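## About Aditby

We're a small cleaning school in Ekville, and we really do love floors! Siyabonga Baloyi started us off with one evening class on sweeping and dusting, held in a borrowed hall, and 3,843 students later we still begin every course the same way — with a dustpan and a brush.

People are sometimes surprised by that. They come expecting sprays and machines (we get to those, and Marthinus Pretorius will happily talk about vacuum bags until the lights go off), but most of the mess in a home is crumbs, soil from a houseplant and whatever got walked in from the street. If you can sweep a plank floor well, going along the boards and getting right in around the table legs, you're already a long way there.

Our courses run for three weeks and cover kitchens, dining rooms, hallways and stairs. We practice in rooms set up the way people live in them, with a cloth on the table, a plant, a drink left out, because that's how your own place will look when you get home! You learn to lift a tablecloth without sending the crumbs everywhere, and to sweep toward yourself in short strokes.

We also run the Jilar weekend for families, which fills up fast and gets pretty loud. Kids as young as six have come along, and some of them sweep better than their parents.

Classes are kept small, and no experience is needed. Wear something comfortable that you can kneel in, and bring your own brush if you have a favorite. The front door is on Górecki Street, and the bell works if you press it hard.

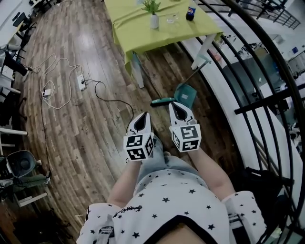
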